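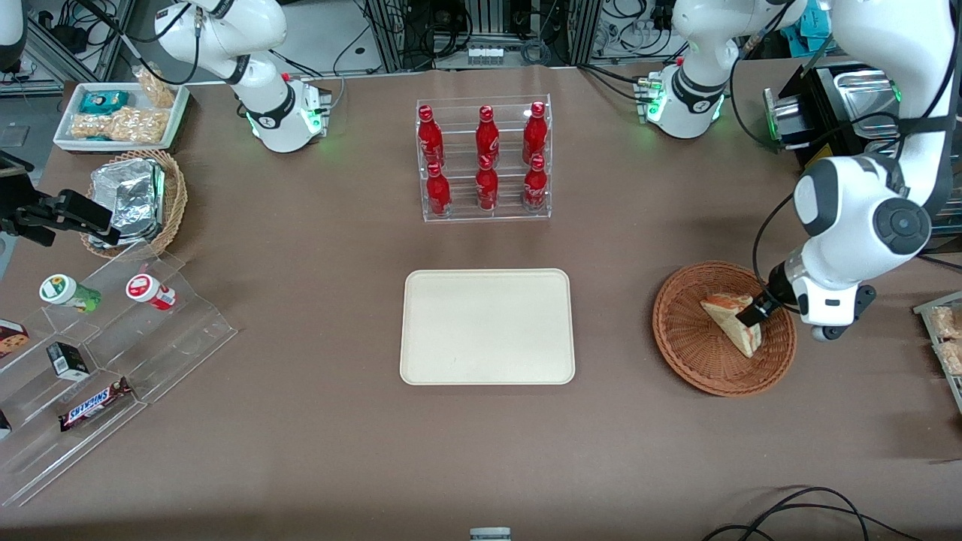
Bread in the round basket, red bottles behind the tray

Search posts Search

Setting out the snack table today, and I'm pleased with the bottle rack - clear, two tiers, and the red caps look so cheerful all lined up!

The bread went in the wicker basket because Oona Halonen says bread on a bare table looks sad (she's right, of course). Puffed snacks have their own white tray.

Still deciding what goes on the cream tray in the middle. I keep thinking little cookies - or maybe cheese, if Suha Bataineh brings hers again.

Recent posts
Baskets I keep rewashing
Semetti lunch, November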